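Drerkthorpe publishes guidance on simulated testing of kitchen robots

The Drerkthorpe Institute for Machine Safety has issued new guidance on the use of simulation in testing robots that handle food and kitchen tools. The text runs to 38 pages and applies to member laboratories from July.

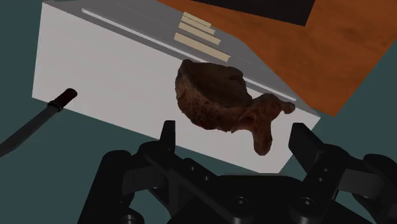
Under the guidance, a simulated trial may support a safety claim only when every object in it has a stated weight, size and surface friction. Sharp items must be recorded separately. A knife placed near an open gripper, even one that plays no part in the task, is to be listed as a hazard, and any contact with it logged as a fault.

"A rendered blade harms no one, but the habits learned beside it carry over," said Keith Rutherford, who chaired the drafting group.

Laboratories at Clekley and Fjeld tried the draft rules over 308 simulated runs. Members must also repeat at least 10 runs on physical equipment -- with blunt tools -- before results are published. Comments should be sent to Valentin Dobre at the Institute's standards office.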